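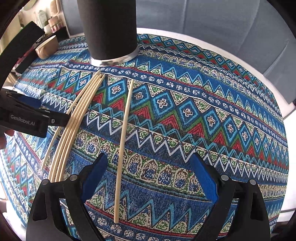 Evening Music at the Gbeho Room

Home | Music | Archive | Contact
Search this blog

The November session at the Gbeho Room began at 18:30 and was led by Kwaku Bonsu on guitar. Zuster, a vocal duo, performed first and were received warmly. Wineo followed with a longer set — mostly older ballads, with one new song. The room admits up to 30 guests, and early arrival is advised. Musicians wishing to play at the next session should speak to Mr. Bonsu at the door.

2 comments | 5 shares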